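毛巾发硬、发灰、有味道：我在家里试过的办法，哪些留下了，哪些扔了

先交代背景。我住在巴斯托斯（Bastos），房子是老房子，地砖地，洗衣机放在后面的小阳台上，屋里常年潮。家里的毛巾几乎全是白的，这是我婆婆那一代留下的习惯，说白的干净，脏了看得见。这句话我承认有一半道理，另一半是脏了看得见之后你就得想办法，而网上关于"想办法"的文章，十篇里有九篇是互相抄的。

小苏打加白醋，冰箱柠檬，阿司匹林，牙膏，啤酒，茶叶水，我都见过。有些我试了，有些我看一眼化学式就不想试了。下面写的是我现在每周真的在做的流程，加上一些我觉得该泼冷水的地方。如果你只想要步骤，直接跳到"正式的洗法"那一段。

先弄清楚你的毛巾是哪一种毛病

很多人一上来就问用什么洗。我一般先反问：到底是硬、是灰、是黄，还是臭？这四样的原因差得很远，用同一个方子去治，最多碰对一个。

硬，摸起来像纸板，叠的时候能立住。常见的原因是洗衣剂没漂干净，或者水硬，钙镁留在毛圈里；也可能只是在没有风的地方晾干，毛圈没有被吹散。最后这种情况用手使劲抖几下就软了，不需要买任何东西。

灰，整体发暗，没有明显的斑。多半是和深色衣服混洗，或者洗衣机塞得太满，脏东西从这条布上下来又回到那条布上。洗衣粉放得太少也会这样，这一点很多环保文章不爱提。

黄，要看黄在哪里。整体微黄，可能是皮脂和润肤露积下来的，也可能是原来的荧光增白剂洗掉了，棉布露出本来的颜色。局部发黄发橙，洗了反而更深，想想你家有没有人涂防晒霜。有些防晒成分碰到水里的铁会变成锈一样的颜色，再加含氯漂白只会更糟。

臭，分干的时候臭和湿了才臭。湿了才臭的那种最讨厌，刚从柜子里拿出来闻不到什么，擦完脸一股抹布味。这是细菌在纤维里安了家，加再多香精也只是变成有香味的抹布。

我建议找一个白天，把毛巾拿到窗边，一条一条看，按这四种分堆。听上去很啰嗦，第一次做完之后你会发现需要"抢救"的就那么几条，剩下的正常洗就行。

一个很简单的测试：是残留还是硬水

拿一条干净的、你觉得发硬的毛巾，放进一盆温的清水里，什么都不加，用手压几下，等上一会儿。

如果水面出现滑腻的泡沫，或者水摸起来有点滑，那就是洗衣剂残留。你以前放多了，或者漂洗不够。

如果水很清，没有泡，毛巾拧干晾了还是硬，那就比较像矿物质的问题。看看你家水壶底有没有白垢，花洒孔有没有堵，可以互相印证。

我见过有人把这个测试叫"剥离洗"，泡一缸热水，加三种粉，最后拍一张棕色的水，底下一片惊叹。我对那张棕色的水一直很怀疑。深色毛巾掉色，水是棕的；新毛巾掉浮色，水也不会清；有的配方里本身就带颜色。水变浑说明有东西到了水里，不说明那东西全是"多年的污垢"。看毛巾，别看水。

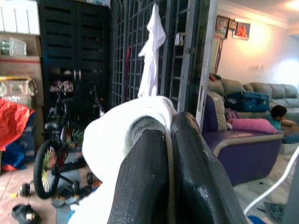
分堆的时候顺便把混进来的别的东西挑出去。擦厨房的布和擦脸的布不该一起洗，这不是洁癖，油多的那一块会把别的都带上油。超细纤维的布也单独放，它会粘棉絮，粘上以后擦玻璃一道一道的。带弹力的、带花边的，不要跟着毛巾吃高温。

关于小苏打和白醋

这一节我写得长一点，每次有人来问，都要从这两样问起。

小苏打是弱碱，白醋是弱酸。倒在一起会冒泡，冒泡很好看，冒完以后你得到的是一盆稀的醋酸钠水溶液，加一点用不完的那一样。它的清洁能力跟清水差得不多。所以凡是让你"把小苏打和白醋同时加进洗衣机"的教程，可以关掉了，写的人自己大概没有比较过。

分开用呢？小苏打单独用，对轻微的酸性汗味有点帮助，但作为洗衣助剂很弱，洗衣粉里的碱比它强。白醋单独放在漂洗的时候，能溶掉一部分矿物质和碱性残留，毛巾会松一点。这个效果我信，我自己也感觉得到。问题是长期用酸，有的洗衣机橡胶圈受不了。我问过洗衣机的售后，对方的回答是不建议，再追问多久会坏，就说不出来了。我把这个归为"可能有风险，程度不明"。

我现在的选择是偶尔用柠檬酸，一个月最多一次，用盆，不进机器。味道也比醋好。

一句安全上的话，要放在这里说：任何酸，醋也好柠檬酸也好，绝对不要和含氯的漂白水放在一起，会放出有毒的氯气。氨水和含氯漂白水也不能混。有些洁厕剂是酸性的，用过的桶没有冲干净就拿来泡毛巾，一样危险。这件事没有"少放一点就没关系"。

关于柔顺剂

我以前也用，用了很多年。后来停掉，起因很平常：我发现擦头发越擦越不干。

柔顺剂让布变软，靠的是在纤维上留一层滑的东西。布是软了，吸水也差了。广告里的小孩把脸埋进毛巾里，没有哪支广告拍他拿那条毛巾去擦水。如果你的毛巾主要是用来看的，随便用；如果是用来擦干身体的，我劝你停一个月自己比较。

停的头两三次，毛巾会显得更粗，这是正常的，那层东西还没洗掉，手感处在两头不靠的阶段。很多人就在这里放弃，回去说"没有柔顺剂不行"。再多洗几次。

有人会推荐烘干机里放羊毛球。我没有烘干机，试不了，不评价。我在罗西梅雷（Rosimeire Teixeira）家见过她用，她说省时间，我问省多少，她说没看过表。这种答案我听得太多了。

关于那些专门的粉

市面上写着"氧系""彩漂""爆炸盐"的粉，主要成分多半是过碳酸钠，遇水放出过氧化氢，所以能漂白。这一类我承认有用，对白棉布尤其有用。但是有两件事，包装上的字都印得很小。

第一，它要温度。凉水里它反应得很慢，你加一大勺，洗完还没怎么发挥就排掉了。要用热一点的水，手放进去觉得烫但还能忍一下那种，泡够时间。

第二，贵的和便宜的，差别经常在有效成分的比例和香味上。我拿Tulel的粉和超市自有品牌的粉做过对比，两条同一批买的旧毛巾，同一个温度，同样的时间，分开两个盆。晾干以后我让塔西西奥（Tarcísio Portela）猜哪条是哪条，他猜了三次，错了两次。样本太少，我知道，两条毛巾一个人，当不了结论。但如果价钱差一倍，我希望看到的差别至少应该一眼能认出来。

所以我现在看背面的成分表，过碳酸钠排第一位的就可以。成分表都不肯写的，不管正面印了多少颗星，放回货架。

含氯漂白水我家也有一瓶，拿来擦地漏，基本不给毛巾用。它杀菌快，白得也快，可是用多了棉纤维会变脆，毛巾边上先开始掉絮。混了化纤的织物还可能越漂越黄。真要用，按瓶子上的稀释比例，不要凭感觉倒。

正式的洗法

下面这个流程给的是纯棉白毛巾。彩色的不要照搬，起码先在角上试一下。

要准备的东西：一个够大的塑料盆；普通洗衣粉；过碳酸钠；橡胶手套；一把旧牙刷，给有斑的地方用。就这些，不需要专门的"毛巾活化剂"。

第一步，抖。每一条进水之前都拿到外面抖几下，头发和棉絮抖掉。省略这一步的后果是洗完以后在毛巾上捡头发，我捡过，很烦。

第二步，处理斑点。有明显油斑的地方，点一滴洗洁精，牙刷轻轻刷，顺着毛圈的方向。口红、粉底也是油，同样处理。血迹用凉水，不能用热水，热水一烫就定在上面了。锈色的斑不要碰漂白剂，单独拿出来用柠檬酸水点一点，冲干净再往下走。

第三步，泡。盆里先放热水，再把过碳酸钠倒进去搅开，最后放毛巾。顺序不要反，粉直接落在湿布上会局部浓度过高。用量看你那一包的说明。我的盆泡400克干毛巾，再多就压不住，浮在上面的部分等于没泡到。不要盖紧盖子，也不要装进密封的瓶子里留着下次用，它一直在放气，瓶子会胀甚至炸开。

第四步，等。脏得不厉害的，20分钟就够了。臭味重的，我会泡到水凉为止。有教程叫你泡过夜，我试过，白的程度我看不出比几个小时多什么，倒是第二天早上一盆凉水和一堆死沉的布等着你。

第五步，进机器。把泡过的水倒掉，毛巾挤一挤，放进洗衣机，正常量的洗衣粉，选热水程序。滚筒装到能在上面伸进一只手还有空就好，毛巾吸了水体积和重量都会变，塞满了根本翻不动。如果你的机器没有加热，那就前面的泡洗做足，机器里用常温水，效果差一些但不至于白做。

第六步，多漂一遍。如果前面的清水测试出了泡沫，加漂洗。没出泡沫的可以不加，水也是钱。

第七步，马上拿出来。程序结束之后毛巾闷在桶里，几个小时味道就回来了，前面全部白干。我会定闹钟。晚上睡前启动、早上再晾，这种安排对别的衣服勉强可以，对毛巾不行。

第八步，抖，再晾。每条抓住一边用力甩几下，毛圈站起来了再挂。

晾的学问，大部分是风的学问

太阳能杀菌，这话没有错，但我觉得被说得过头了。我家有一段时间，后院整个上午都有太阳，可是三面有墙，没有风，毛巾晒出来又硬又有股闷味。换到有过堂风的走廊，晒不到多少太阳，反而干得快，也软。

挂的时候让两面都能通风。对折搭在一根绳上，中间那层最后才干，臭味多半从那里开始。用两根绳子搭成一个桥，中间空着，干得快很多。夹子夹在边上也可以，就是会留印子，我不在意。

雨季是另外一回事。十一月我们这边经常连着下雨，挂在屋里两天都不干。那个时候我会少洗，一次只洗几条，拉开距离，电扇对着吹。电扇不用开大，一直有风就行。除湿机更好，就是电费自己掂量。

有人用熨斗把湿毛巾熨干。我不反对，只是会把毛圈压平，吸水受影响。

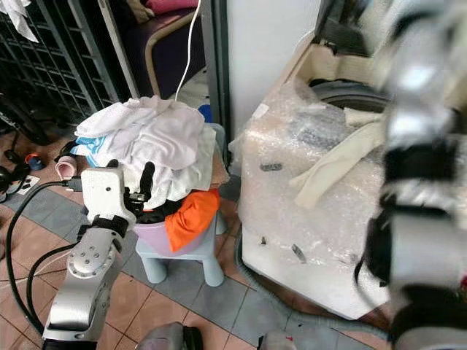

收的时候也有讲究。摸着不凉了才算干，刚从太阳底下收进来是热的，热的时候判断不出里面还有没有潮气，放在通风的地方等它凉下来再摸一遍，厚的边缘尤其要摸。叠好塞进柜子里的毛巾如果中间还潮，一个星期之后整摞都有味道，你还以为是柜子的问题，跑去买樟脑丸。

柜子也确实可能有问题。木柜靠着外墙放，背板容易返潮。把手伸到后面摸一下墙，凉而黏的话，就把柜子往外拉一点。干燥剂可以放，但要记得换，吸饱了水还放在里面就没什么意义了。

该不该换洗衣机

我的邻居因为毛巾发臭换了一台新的Jureck，花了2889雷亚尔，带蒸汽，带"毛巾护理"程序。用了两个月，她又跑来问我为什么还是臭。我去看了她的机器，洗衣粉盒里一圈黑，门封的褶子里有水，门关着。新机器两个月就能这样。

所以在花这笔钱之前，先做下面这几件事：

洗衣粉盒拔出来，用热水和刷子洗，盒子后面的槽也擦一擦，里面常常比盒子脏。

滚筒机的门封，用布把褶子翻开擦一圈。会擦出硬币、发卡，还有一种黏糊糊的灰色东西，那就是味道的来源之一。

排水过滤器打开清一次。下面先垫毛巾放个浅盘子，会流水出来。插头拔掉再做。

空桶跑一次最热的程序，放过碳酸钠，不放衣服。你的说明书如果写了指定的清洁方法，以说明书为准，我没有见过你的机器。

之后每次用完，门和洗衣粉盒都留一条缝。家里有小孩或者猫的要另外想办法，门不能随便敞着。

做完这一套还臭，再去考虑机器。至于"毛巾护理"程序，我翻过那台机器的说明书，写的是较高水位、较高温度、多一次漂洗。这三样用手动设置都能做到。

送去洗衣店值不值

Plestano洗衣店我去过，老板人不错，他们按件算，浴巾比面巾贵。我拿过一包过去，回来确实白，也确实蓬，因为他们有大的烘干机。但是过了四次家里的洗涤，又回到原来的样子。洗衣店能解决那一次，解决不了你后面怎么洗。

我算过一笔账，如果全部毛巾都送出去洗，一年要1286雷亚尔。这个钱够我把全部毛巾换新的，还能剩下一些去修走廊的屋檐。家里没地方晾、又没时间的人，会有不同的算法，我不说它一定不值。

什么时候该放弃

毛巾是消耗品。我知道有些文章会说"正确保养可以用十年"，我没有见过哪一条天天用的毛巾到第十年还能好好吸水的。我的标准是这样：

对着光看，底布能透出来，毛圈秃了一片，换。

按上面的流程完整做了两遍，湿了还是臭，换。再泡第三遍、第四遍，花的热水和粉都够买半条新的了。

边上脱线不算，缝一下就好。

发黄但不臭、吸水也正常的，我照用。白不白是给客人看的，客人来的时候拿另外两条出来。

换下来的不要直接扔，剪开当擦地布、擦车布都好。剪的时候会掉很多絮，拿到外面去剪。

新毛巾第一次怎么洗

新买的毛巾常常有一层整理剂，手感特别滑，一沾水就打滑不吸。先洗一遍再用，温水，少量洗衣粉，不加柔顺剂。网上说要先用盐水泡固色，对于现在的染料，盐水在家里那点浓度和温度下起不了多大作用，白毛巾更谈不上固色。深色的新毛巾前几次单独洗，就完了。

掉毛是正常的，洗过三四次会明显减少。还在大把大把地掉，那是纱太短，质量问题，洗法救不了。

买的时候我会看重量，也会看边缝得密不密。太厚的我不买。店里摸着是很舒服，回家要晾一天半，在我们这种潮的地方等于自找麻烦。薄一点的，干得快，换得勤，味道问题少一大半。

常有人问的几件事

多久洗一次？擦身的，用三四次就洗，每次用完要摊开晾。擦脸的勤一点。如果浴室没有窗，把毛巾挂到外面去，比你换任何一种洗衣粉都有用。

能不能用微波炉给毛巾杀菌？不要。湿的不均匀，干的地方会焦，有着火的例子。想要高温就用锅煮，纯棉的可以煮，煮的时候人别走开，毛巾要全部压在水下面。煮完水很烫，等凉一些再捞。

煮和泡过碳酸钠可以一起吗？我不这么做。热水里泡就够了，滚开的水会让它一下子放气冒泡溢出来，灶台很难擦。

荧光增白剂有害吗？有人很怕，专门买个小紫光灯照来照去。普通洗衣粉里多半含有，所以洗过的白布在紫光下都会发蓝。我没有读到过让我担心的可靠资料，你如果介意，买不含的就行，只是要接受毛巾看上去没有那么白。紫光灯照出来发光也不等于脏，卖灯的人不太会告诉你这一点。

香香豆、留香珠？盖味道的。我家不用。

手洗行不行？行，就是累，拧不干是最大的问题。手洗过的厚毛巾先用洗衣机单独脱一次水，晾起来时间能短很多。

我的白毛巾和一件红T恤一起洗了，变粉了怎么办？趁没干，马上用过碳酸钠热水重新泡，可能要泡两次，多数能退。已经晾干熨过的，退多少看运气。我家有一条粉的，用到现在，归塔西西奥用。

如果你照着做了，结果和我说的不一样，写信告诉我水温、用量、泡了多久，还有你们那边的水硬不硬。只写"没用"两个字的，我也没办法回答你。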